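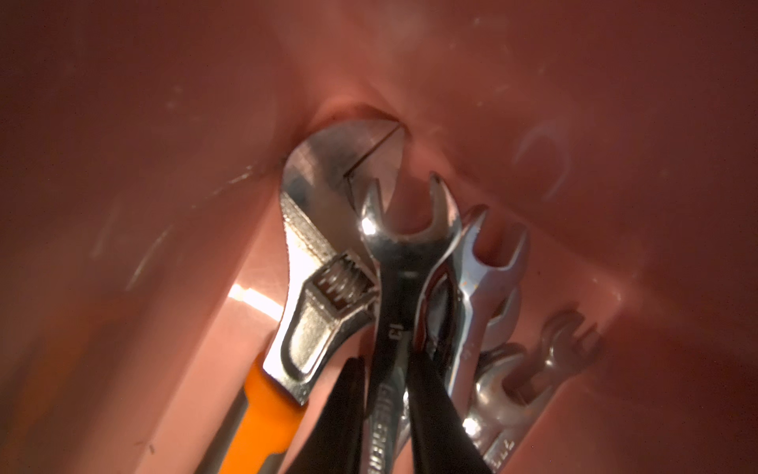

Hukmont 공구 꺼내기 데이터 카드

버전 메모: 2023-08-28 공개본. 관리 Maricruz Cuevas, 수집 Evaristo Maldonado, 라벨 검수 Meriem El Sherbiny.

개요
Hukmont는 공구가 한데 꽂힌 통에서 지정한 공구 하나를 집어 꺼내는 작업의 기록 모음이다. 손목 카메라 영상, 관절 각도, 그리퍼 개폐값, 작업자가 입력한 지시문이 들어 있다. 수집은 1월에 Fuvau 정비장의 작업대에서 시작했다.

먼저 밝혀 두는데, 이 데이터를 만든 우리는 로봇이 곧 정비장에서 사람 손을 대신한다는 말을 믿지 않는다. 발표 영상에서는 공구가 벽에 한 줄로 걸려 있고 간격도 넉넉하다. 현장 사람들은 공구를 그렇게 두지 않는다. 쓰고 나면 통에 꽂고, 다음 사람이 그 옆에 또 꽂는다. "13mm 줘"라는 말 한마디를 기계가 알아듣고 처리하기까지 무엇이 걸리는지 보려고 만든 자료다.

과제 구성
에피소드 하나는 지시문 하나와 시도 한 번으로 이루어진다. 제한 시간은 60초. 시간을 넘기면 팔의 위치와 상관없이 실패로 적는다. 같은 공구를 다시 집는 것은 허용하지만 통을 기울이거나 흔들면 무효다.
지시문은 한국어와 스페인어 두 가지다. 규격으로 부르는 것("13 스패너"), 생김새로 부르는 것("손잡이가 주황색인 몽키"), 애매하게 부르는 것("그 옆에 거")이 섞여 있다. 마지막 유형은 빼자는 의견이 있었으나 남겼다. 정비장에서 제일 자주 듣는 말이 그런 말이다.

성공 판정
지정한 공구만 통 밖으로 나와 2초 동안 그리퍼에 잡혀 있어야 한다. 다른 공구가 딸려 나오면 실패다. 공구가 손가락 사이에서 돌아가도 떨어지지 않으면 성공으로 치는데, 이 기준은 후하다. 사람에게 건네거나 볼트에 물리는 단계는 과제에 없다. 그러니 성공률을 "공구 정리 가능"이나 "정비 보조 가능"으로 옮겨 적지 말기 바란다.

기준 결과
Ilteter 정책을 50개 에피소드에서 돌려 20개를 성공했다. 공구를 하나만 꽂아 둔 조건의 결과는 따로 파일에 두었고 여기에는 쓰지 않는다. 그 숫자만 인용될 게 뻔하다.
실패는 대체로 비슷하다. 크롬 표면에 통 색이 비쳐 윤곽을 잘못 잡는 경우, 반사된 빛을 공구 끝으로 보는 경우, 뒤에 선 렌치의 고리에 손가락이 걸리는 경우. 각인을 읽지 못하고 모양만으로 옆 렌치를 집는 일도 많다. 열린 입 모양은 비슷한데 규격이 다르면 현장에서는 틀린 공구다.

알려진 문제
- 손목 카메라가 통 안으로 들어가면 손잡이 쪽이 화면 밖으로 나간다. 집는 지점의 라벨은 보이는 부분만 기준으로 했다.
- 뒤쪽 렌치는 초점이 흐린 프레임이 많다. 규격을 확신할 수 없으면 "불명"으로 두었다. 추측으로 채우지 말 것.
- 기름 묻은 공구는 없다. 전부 닦아서 썼다. 실제보다 쉬운 조건이다.
- 조작자가 Evaristo 한 명이라 시연에 버릇이 남아 있다. 늘 왼쪽에서 접근한다.

폴더
episodes/ 에피소드별 영상과 로그
labels/ 공구 종류, 규격, 가림 정도
prompts/ 지시문 원문(오타 수정하지 않음)
failures/ 실패 기록 전체와 수기 메모

failures 폴더부터 열어 보기를 권한다. Quintero 쪽에서 받아 간 사본에는 이 폴더가 빠져 있으니 그 사본으로 학습했다면 다시 받아야 한다.

이용 조건
연구와 교육 목적으로 쓸 수 있다. 결과를 공개할 때는 제한 시간과 무효 에피소드 수를 함께 적는다. 라벨 오류는 에피소드 번호를 붙여 Meriem에게 보내면 다음 버전에 반영한다.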